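# Can a robot put laundry away yet, or is it still all demo?

**hallway_dresser** · posted 2022-02-09 · 1694 views

My mother is moving into a two-room apartment this spring and she can't bend well anymore. The rooms are fine for her. What gets her is the low stuff: bottom drawers, the oven, anything on the floor. My brother has decided the answer is a home robot. He sent me three videos, all very smooth, all with music over them, and in each one an arm opens a drawer, puts a folded towel in, and closes it again.

I've worked in a sheet metal shop since I was nineteen and I've seen what it takes to keep one arm loading one press brake. So I'm not buying it. But he's paying, and I'd like to be fair to him before I say no for her.

What I want to know, from people who have worked with these things:

- Can anything you can buy right now open an ordinary drawer in an ordinary bedroom, put clothes in, and shut it, with no one standing by?
- If it can't, what's the holdup? A drawer seems like about the simplest thing in a house.
- Is there something boring that would do the job instead?

Please don't send me more videos. I have the videos.

---

**Solange Miranda** · 259 helpful votes

I'm on your side of this more than your brother's, but I'll try to give the other side its due.

I spent eight years doing service calls on packing lines, mostly at the Amaral plant and later at Perneck, and after that I took a job in a lab where we test manipulation software. Household tasks, mostly. Drawers, doors, cabinets, a microwave. So I've now watched robots fail at the exact thing you're asking about, many times over.

Your first question: no. There is nothing on sale to a private person that I would leave alone in a bedroom with your mother and a basket of clothes. A robot vacuum, sure. It's low, it's slow, and when it gets confused it sits under the couch and beeps. An arm strong enough to pull a sticky drawer is strong enough to hurt someone, and the ones gentle enough to be safe often can't pull the sticky drawer.

The second question takes longer. I'll go through it in the order you'd meet the problems.

1. **Getting there.** A factory arm is bolted down. In a house the base has to drive up to the dresser and stop where both the handle and the space above the open drawer are in reach. Too near and the drawer hits the robot on its way out. Too far and the arm runs out of elbow. People do this without thinking, with a hip and a half step back. I have seen a machine take four tries at parking and then report success with its back to the furniture.

2. **Finding the handle.** Knobs, bars, cutout slots, those shell-shaped cups. Shiny ones fool the depth cameras. White ones on white drawers are nearly as bad. Your shop arm knows where its part is because somebody built a fixture. Your mother's dresser has no fixture, and she'll hang a robe on it.

3. **The pull.** Drawers don't travel straight unless you pull them straight. Cheap ones rack to one side and jam. You and I feel that and jiggle. Plenty of robots don't feel much at all in the wrist, so they keep pulling, and then the whole dresser comes along.

4. **Practicing in simulation.** Most of the learning is done on a computer, where you can run thousands of attempts overnight and nothing gets broken. A small white chest of drawers near the corner, a wood floor, a paneled door in the wall, two arms reaching up on either side of the robot's gray body: it looks like a pretty fair copy of the job your brother wants done. Now look at what's missing. The walls are blank, and I can't see a sock anywhere. The view leans so far over that the door is on a slant, and the robot's own body blocks most of the floor.
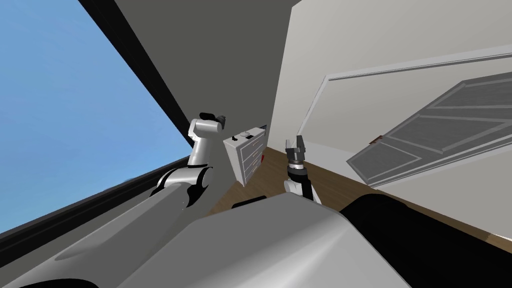
5. **The clothes.** I put this last and it's the worst. A drawer is at least a rigid thing on rails. A folded shirt comes unfolded when you pick it up wrong, and it's a different shape every time. Simulated cloth is getting better but I wouldn't call it good. In those three videos, I'd bet the towel was folded by a person and set down in the same place for every take. Ask your brother how many takes there were. The company won't say, which tells you something.

Where I'd be fair to him: the simulated work isn't fake. Skills learned that way do carry over to real hardware some of the time, and it's a good deal better than when I started. "Some of the time" is fine for a paper. For a woman alone in an apartment who needs a nightgown at ten at night, it means a phone call to you.

As to the boring option, I'd get rid of the low drawers. Put her clothes between hip and shoulder height. Open shelves, or a rail with baskets. If she's attached to the dresser, have somebody raise it on a solid platform *and fasten it to the wall*, and leave the bottom drawer for Christmas tablecloths. A reacher grabber handles the floor. The oven you solve with a countertop one.

---

**brarkcombe_bill**

My father bought a Peleren chest in 1972 and it still takes two hands and a knee to open the second drawer. When a robot can do that one I'll believe it. Candle wax on the runners helps.

---

**tomorrowtoday**

I think people are being way too negative. Computers couldn't do lots of things and then they could. It's probably five years off, and you could get her on a waiting list now so she's near the front.

> **hallway_dresser:** She's eighty-one. I'm not putting her on a waiting list.

> **Solange Miranda:** I heard five years in October from a man selling arms, and he had been saying it when I was still at Amaral. If a company wants a deposit, ask for a home visit with her dresser and her clothes, and you pick the drawer.

> **hallway_dresser:** Sent him that last part word for word. He's gone a bit quiet. I'm measuring her wall for shelves on Saturday – does anyone know whether the plastic-coated wire kind snags knitwear? She has a lot of cardigans.

> **Solange Miranda:** It can. Get solid shelves, or lay a liner over the wire.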